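최종 업데이트: 2024-11-19
읽는 시간 6분

시뮬에서 L자 블록 집기 플래닝, 저만 이렇게 오래 걸리나요?

글쓴이: 납땜하는곰

안녕하세요, 눈팅만 하다가 글 올려봅니다. 팔 한 대로 물건 옮기는 작업을 시뮬레이션에서 돌리고 있는데요, 플래너는 저희가 내부에서 Lodhi라고 부르는 걸 씁니다. 샘플링 기반이고 충돌 검사는 Maltetti라는 모듈이 따로 해요.

문제는 이겁니다. 큐브만 집을 때는 계획이 금방 나오는데 L자 블록이 들어가면 시간이 확 늘어나요. 어제 200번 돌려서 로그를 뽑아봤더니 성공이 177번이고, 나머지는 전부 시간 초과입니다. 충돌 실패도 아니고 IK 실패도 아니고 그냥 시간 초과예요ㅠㅠ 제일 오래 걸린 성공 케이스는 1,346ms였고요. 제한은 1,500으로 걸어놨습니다.

RRT-Connect 말고 다른 걸 써야 할까요? 아니면 제한 시간을 그냥 늘리고 모른 척할까요...

댓글 1
글쓴이: 역기구학싫어

제한 시간 늘리는 건 비추요. 저도 예전에 그렇게 했다가 나중에 실기로 옮길 때 고생 많이 했습니다. 혹시 L자 블록 충돌 형상을 뭘로 넣으셨어요? 메시 그대로면 거기부터 보셔야 할 듯요.

댓글 2
글쓴이: 납땜하는곰

앗 메시 그대로예요. 박스로 바꾸면 꺾인 안쪽 공간이 막혀버려서 손가락이 못 들어가더라고요. 통짜 박스로 한 번 해봤다가 파지 후보가 몽땅 날아가서 되돌렸습니다.

댓글 3
글쓴이: Noboru Hirose

박스 하나로 덮으면 당연히 그렇게 되고요, 박스 두 개로 나누세요. 세로 부분 하나, 발 부분 하나. L자는 그걸로 딱 떨어지잖아요. 볼록 분해 툴을 돌릴 필요도 없습니다. Hondale에서 일할 때 부품 대부분을 그렇게 손으로 나눠서 썼는데 검사 속도가 체감될 만큼 달라졌어요.

댓글 4
글쓴이: 새벽세시빌드

저는 좀 다르게 봅니다. 충돌 검사가 느린 거면 큐브 때도 어느 정도 티가 나야 하지 않나요? 정적 물체들은 씬에 그대로 있을 거고요. L자일 때만 터지는 거면 목표 자세 쪽이 더 의심스러워요. 파지 후보가 좁아서 골 샘플러가 계속 헛도는 상황 같은데, 로그에 골 샘플 기각 횟수 찍히나요?

댓글 5
글쓴이: Noboru Hirose

씬에 있는 것과 손가락 바로 옆에 붙어 있는 건 다르죠. 접근 구간에서는 근접 쌍이 확 늘어나니까 큐브 때 티가 안 났다고 메시가 무죄는 아닙니다. 다만 기각 횟수부터 보자는 건 동의해요.

댓글 6
글쓴이: 납땜하는곰

두 분 다 감사합니다! 기각 횟수는 기본 로그에 안 찍혀서 카운터를 하나 끼워 넣고 다시 돌려봤어요. 이번엔 L자만 100번. 시간 초과 난 것들은 계획 시간 대부분을 골 샘플링에서 쓰고 있네요. 새벽세시빌드님 쪽에 한 표입니다. 그래도 박스 두 개로 나누는 건 어차피 할 거예요.

씬 배치를 물어보시는 분이 쪽지로도 계셔서 캡처 하나 붙입니다. 노란 게 문제의 L자 블록이고, 큐브들은 청록색 받침 쪽에 있어요. 그리퍼는 아래를 똑바로 보는 자세고요. 지금 접근 방향을 수직 하나로만 고정해놨는데, 이것도 한몫하는 것 같기도 하고요.
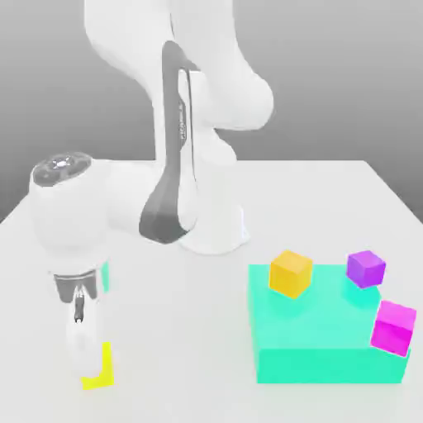 댓글 7
글쓴이: 역기구학싫어

오 캡처 보니까 감이 좀 오네요. 손가락 옆에 세로 부분이 바짝 붙어 있잖아요. 저 위치면 손목 요 각도를 조금만 틀어도 충돌로 잡힐 것 같은데요. 요 각도를 균등 샘플링하고 계시면 거의 다 버려질 거예요. 블록 면 방향에 맞춘 각도만 후보로 넣고, 거기서 살짝만 흔들어보세요. 저는 그렇게 해서 많이 나아졌습니다.

댓글 8
글쓴이: 새벽세시빌드

+1이요. 그리고 분홍 큐브가 받침 모서리 밖으로 좀 나와 있는데 일부러 그렇게 두신 건가요? 기울어 보이기도 하고... 플래너랑은 별개로 인식 쪽 자세 추정에서 걸릴 만한 배치 같아서요.

댓글 9
글쓴이: Masanobu Kudo

지나가다 한마디요. 요 각도를 면에 맞추는 건 시뮬에서야 좋죠. 블록 자세를 정답으로 받아오니까요. 실기에서는 추정 오차가 섞이는데, 그렇게 후보를 좁혀놓으면 이번엔 실제 파지에서 밀립니다. 저라면 후보는 넓게 두고 값싼 필터를 앞에 하나 세우겠어요. 그리퍼하고 블록만 놓고 간이 검사해서 거르고, 통과한 것만 IK로 넘기는 식으로요.

댓글 10
글쓴이: 역기구학싫어

음 근데 그건 실기 갈 때 얘기고, 지금 질문은 시뮬에서 왜 느리냐는 거였잖아요. 단계별로 하면 되지 처음부터 오차까지 다 끌어안을 필요는 없다고 봅니다.

댓글 11
글쓴이: Masanobu Kudo

나중에 갈아엎는 비용을 생각하면 저는 생각이 달라요. Estunwood 프로젝트 때 딱 그 순서로 갔다가 파지 생성기를 통째로 다시 썼거든요. 뭐, 급하시면 면 정렬부터 하셔도 됩니다.

댓글 12
글쓴이: 납땜하는곰

저희도 12월에 실기로 옮길 계획이라 Kudo님 말씀이 좀 찔리네요ㅋㅋ 일단 간이 필터부터 붙여보고, 그래도 느리면 면 정렬 후보를 섞어볼게요. 큐브는 배치 스크립트가 랜덤으로 놓는 거라 그쪽 범위도 한번 확인해보겠습니다. 필터 코드는 정리되면 자료실에 올릴게요!

문의: 게시판 운영자 쪽지 | 게시물의 저작권은 각 작성자에게 있습니다 | 맨 위로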